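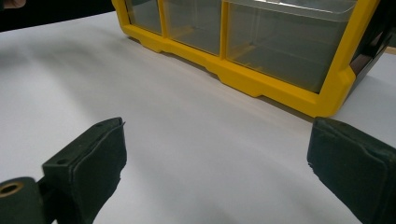 Robot Learning from Demonstration
Unit 6: Collecting demonstrations by hand and by remote control

Instructor: Yi-chun Kwan
Lab sections: Wálter Grajales, Kylie Kingi
Reading before lab: course reader, chapter 6, sections 1 to 4. Section 5 is optional.

6.1 Scope

Unit 5 treated the policy as a function from observations to actions and assumed the training pairs were given. This unit covers where the pairs come from. Three methods are in common use in the lab: kinesthetic teaching, teleoperation, and demonstration with a hand-held gripper. The running task is drawer opening on a small parts organizer with clear plastic drawers. The same task is used in Lab 6 and in the second problem set.

Notation follows Unit 5. An observation at step t is o(t), an action is a(t), and a demonstration is the ordered list of pairs from the first step to the last. A data set D is a collection of demonstrations. Gripper width is w, measured between the inner faces of the two finger pads.

6.2 Kinesthetic teaching

The demonstrator holds the arm and moves it through the task while the joints are in gravity compensation. Joint encoders are logged directly. The recorded motion is feasible for the arm by construction, since the arm made it.

Two difficulties follow. First, the demonstrator's hands and forearms are in the camera view during recording and absent at run time. A policy trained on raw images will have seen a set of observations it never meets again. The usual remedy is to record the joint path by hand, replay it on the arm without the demonstrator, and keep the images from the replay. This doubles the time per demonstration and requires the objects to be reset to the same start position between the two passes.

Second, contact forces are contaminated. A wrist force sensor cannot separate the force of the drawer on the gripper from the force of a hand applied beyond the sensor. If force is part of o(t), hold the arm above the sensor only.

6.3 Teleoperation

The demonstrator operates a leader device and the robot follows. In Lab 6 the leader is a scaled copy of the arm. Other options are a six-axis mouse, a tracked controller, or a keyboard, in decreasing order of how quickly most people learn them.

The images and the actions are recorded on the robot itself, with nothing in view that will be missing later. The costs are delay and loss of touch. With the lab leader, round-trip delay is 70 ms. Most demonstrators compensate by moving and waiting, and the waits enter the data as steps in which the action is nearly zero. A policy trained on a large share of such steps tends to stall. Trim idle stretches before training, but leave the short pause after the gripper closes. That pause carries information: the fingers are settling on the handle.

For drawer opening without force feedback, the common fault is pulling off axis. The drawer binds, the demonstrator pulls harder, and the whole organizer slides. Demonstrations of this type are to be labeled and set aside. Do not delete them. They are used in Unit 9 for failure detection.

6.4 Hand-held gripper

The demonstrator carries a gripper that has the same finger geometry as the one on the arm, with a camera fixed to it. No robot is present during recording. The camera pose is recovered afterward by visual tracking, and w is read from the finger positions in the image or from an encoder, depending on the tool.

Since the camera travels with the fingers, the view at recording time and at run time is close to identical, provided the mount is identical. The fingers occupy the same part of every image, and everything else moves relative to them. Actions are expressed as changes of pose relative to the current gripper pose. The base of the arm does not enter, so a demonstration made on one bench can be used on another.

Points to check:

Feasibility. A human wrist can reach poses the arm cannot. Every path must be passed through the inverse kinematics check before it is added to D. Low approaches are the most frequent rejects, because the arm needs clearance for the links behind the gripper.

Tracking. The pose estimate depends on visual features. A plain white tabletop offers very few, and clear plastic is worse than plain, as its apparent features move with reflections. Keep some of the background in view for as much of the motion as possible. If tracking is lost for more than five consecutive steps, discard the demonstration.

Speed. People move faster than the arm. Record at normal speed and resample in time; deliberate slow motion produces jitter.

Synchronization. Image time stamps and width readings come from separate clocks on the older tools. Open and close the fingers fully twice at the start of every session. The offset is found by aligning the two signals.

Pads. Worn finger pads change both friction and effective width. Enter the pad set number on the session sheet. Width calibration is repeated whenever pads are changed.

6.5 The drawer task in segments

For labeling, the task is divided into four segments.

Segment A, approach. Starts at the first motion and ends when the fingers are in front of the chosen drawer, with w greater than the handle width. The demonstrator selects the drawer before motion begins. Changing the target during the approach makes the demonstration ambiguous and it should be redone.

Segment B, grasp. Starts with the first decrease in w and ends when w is constant for 10 steps.

Segment C, pull. Motion along the drawer axis. The permitted angle between the path and the axis is 8 degrees. Stop before the drawer leaves its guides.

Segment D, release. The fingers open and the gripper retreats along the same axis. A sideways retreat drags the drawer.

Clear drawers present a particular problem for image-based policies. The drawer front and the floor behind it appear in the same pixels, and an empty drawer gives almost no depth cue. Features on the opaque frame between drawers are more reliable. In the attention maps discussed in lecture, the trained policy relied largely on the dividers and the lower edge of the frame. If the data contain organizers of a single color, expect the policy to depend on that color. Problem 3 examines this.

6.6 Variation and quantity

A hundred nearly identical demonstrations are worth less than a smaller number with planned variation. Vary the following between demonstrations, one at a time at first and then jointly:

organizer position on the table
organizer angle relative to the table edge
starting height and tilt of the gripper
target drawer
contents of the drawers, including empty
room lighting

The order of trials is drawn at random in advance. Demonstrators who choose their own variations return to a few comfortable ones without noticing.

The shared course data set, Viltcombe, has 3326 demonstrations after screening, pooled from the Tavgate and Cardoso benches. Kinesthetic recordings are kept in a separate directory and should not be mixed with the others without converting the action format. The conversion script was written by Tín Đinh and is described in the reader, section 4. It assumes radians.

6.7 Comparison

Kinesthetic: exact joint data; images need a replay pass; slow; good for short contact tasks where force is not recorded.

Teleoperation: images and actions match run time; delay and no touch; needs the full robot for every minute of recording.

Hand-held: fast and portable; natural touch for the demonstrator; pose is estimated and may be wrong; paths may be infeasible.

The choice also depends on what is scarce. On the Viltville bench the arm is booked most of the week and demonstrator time is easy to find, which favors the hand-held tool. A group with one trained operator and an idle arm would reach a different conclusion.

6.8 Lab 6

Work in pairs. Each pair records 20 demonstrations by teleoperation and 20 with the hand-held gripper, same organizer, same drawn order of trials. One person demonstrates and the other keeps the session sheet; exchange after ten.

Submit the following:

raw logs and session sheets
count of rejected demonstrations by cause (tracking, feasibility, binding, ambiguous target, other)
histogram of demonstration length in steps, before and after trimming, for each method
segment boundaries for five demonstrations from each method, labeled independently by both partners, with the disagreement in steps
one page on which segment shows the largest difference between methods

Logs go in the section folder by Friday, 5 p.m. Questions on the tracking software to Gwion Mostyn.

6.9 Problems

1. Show that relative-pose actions are unchanged when the world frame is replaced by any other fixed frame. State what happens if the camera mount is rotated by a small fixed angle between recording and run time.

2. A teleoperated demonstration has 100 steps recorded at 10 Hz. The follower lags the leader by the delay given in 6.3, of which half is on the outgoing path. By what fraction of a step are images and leader commands misaligned? Would you correct it? Compare with using follower positions as actions.

3. Using only the organizer trials in Viltcombe, train the Unit 5 baseline on color images and again on grayscale. Report success by segment. Explain any difference in Segment A.

4. Derive the sideways force on a drawer guide as a function of pull angle and friction coefficient. Find the angle at which the drawer binds and compare it with the limit in 6.5.

Problem 4 may be done on paper. A scan is acceptable if legible.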